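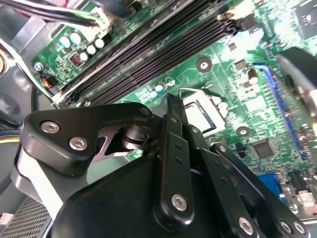

Part 3 of the course is about the approach, which means the last movement of the gripper before it touches anything. Most mistakes in a home build are made in this movement. In an open desktop case the fingers must go down between parts that stand at different heights: the upright capacitors, the memory slots with their pale latches, and the thin lever which curves over one side of the processor socket. The linkage bars are long, and when the fingers open they also need room at the sides. Please plan for the open width and not for the closed one.

Workshop > Course notes > Gripper build > Part 3

Before you begin, disconnect the computer from the mains and leave it so for the whole exercise. Tighten the screws of the finger links by hand. If a link is loose, the tip will wander, and you will look for the error in the code for a whole evening, as I did in April.

Exercise 1. Set the speed in Orix to the lowest value. Bring the gripper above the memory slots and stop well clear of the latches. Write down the joint values. Go back to the start position and repeat the movement 3 times. Compare the values with the real position of the tip, using a ruler.

Exercise 2. Do the same above the processor. Do not touch the retention lever in this exercise. We will come to it in Part 4, after the force limit is set.

For the wrist motor I keep the limit at 2,000 in the Navickas controller. The unit is the controller's own and it is not explained well in its manual. With a different motor you must find your own value, starting from a low one.

Please save your log under your own name in the Restard folder. Logs without a name I cannot correct.

Felicja Chmielewska

1,479 views
3 comments
Share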